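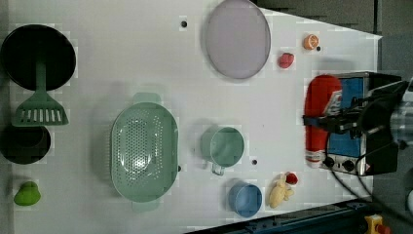
Spielküchen-Zubehör Plutton, gemischtes Set

Artikelnummer 297
Hersteller: Jekus
Lieferbar ab Lager Liditz

Mit dem gemischten Set von Plutton bekommen Kinder alles in die Hand, was beim Kochen, Abgießen und Servieren gebraucht wird. Die Teile sind für die Spielküche gedacht, sie funktionieren aber auch ohne Küche, auf einem Tisch oder auf dem Boden. Viele Kindergärten nehmen das Set als Grundausstattung und ergänzen es später mit einzelnen Lebensmitteln.

Pfanne und Topf

Die runde Pfanne und der Topf sind beide schwarz. Sie sehen darum den Geräten der Erwachsenen ähnlich, was bei den Kindern gut ankommt. Die Pfanne ist breit genug, dass auch kleine Kinder darin mit dem Pfannenwender umrühren können und nicht alles gleich herausfällt. Beide Teile sind nur zum Spielen bestimmt und dürfen nicht auf einen richtigen Herd gestellt werden.

Pfannenwender

Der Pfannenwender ist salbeigrün, mit einem breiten, geschlitzten Kopf. Er passt in der Farbe zum Sieb und zum Messbecher, die etwas heller sind. Kleine Farbunterschiede zwischen zwei Lieferungen sind möglich und kein Grund für eine Reklamation.

Sieb

Das ovale Sieb ist das größte grüne Teil und hat an beiden Enden einen flachen Griff. So kann man es mit zwei Händen halten oder zu zweit tragen. Das Material ist Kunststoff mit einer glänzenden Oberfläche innen. Durch die vielen kleinen Löcher läuft das Wasser schnell ab, das Sieb ist deshalb auch im Sommer am Wassertisch beliebt. Für Sand empfehlen wir es weniger, weil feine Körner in den Löchern stecken bleiben und die Oberfläche mit der Zeit matt wird.

Messbecher und Becher

Der Messbecher ist blassgrün und hat einen kurzen Griff. Der Becher in Hellblau kann zum Trinken spielen, zum Umfüllen oder zum Aufbewahren von kleinen Früchten benutzt werden. Beide Teile sind leicht und lassen sich gut mit einer Hand greifen.

Teller

Der Teller ist rund und lavendelfarben, in der Mitte glatt und flach, mit einem leicht erhöhten Rand. Er ist ziemlich groß. Wer mehrere Kinder am Tisch hat, bestellt am besten weitere Teller dazu - sie sind einzeln unter dem gleichen Namen erhältlich.

Lebensmittel

Zum Kochen gehört natürlich auch etwas zum Essen. Bei den Früchten gibt es unter anderem eine rote Erdbeere mit grüner Spitze und eine halbe Orange, auf deren Schnittfläche die Segmente zu erkennen sind. Die Auswahl der Lebensmittel kann je nach Lieferung wechseln. Bitte schreiben Sie uns bei der Bestellung, wenn Sie eine bestimmte Frucht unbedingt brauchen, wir schauen dann im Lager nach.

Reinigung und Aufbewahrung

Die Kunststoffteile werden mit lauwarmem Wasser und etwas Spülmittel gewaschen. Danach bitte an der Luft trocknen lassen und erst dann wegräumen. In die Spülmaschine sollen die Teile nicht, der Hersteller gibt dafür keine Garantie. Zum Aufbewahren stellt man Becher und Messbecher in das Sieb und legt die kleinen Früchte dazwischen. Passende Kisten mit Deckel finden Sie bei uns unter der Marke Catterall, sie müssen separat bestellt werden.

Sicherheit

Empfohlen ab 18 Monaten. Bitte lassen Sie kleine Kinder beim Spielen mit Wasser nie allein. Teile mit Rissen oder scharfen Kanten sollen sofort aussortiert werden. Verpackung und Beutel vor dem Spielen entfernen.

Bestellung und Versand

Einrichtungen können auf Rechnung bestellen. Ab 100 Euro Warenwert liefern wir innerhalb Deutschlands ohne Versandkosten, darunter wird der Versand im Warenkorb berechnet. Für Bestellungen über 1.000 Euro machen wir gern ein schriftliches Angebot. Im Dezember dauert die Lieferung erfahrungsgemäß etwas länger, wir bitten um rechtzeitige Bestellung.

Ersatzteile

Pfannenwender, Becher und Teller gibt es als Einzelteile. Topf und Pfanne werden vom Hersteller im Moment nur zusammen geliefert. Für das Sieb nehmen wir Vorbestellungen an.

Stand der Produktinformation: 25. Juli 2025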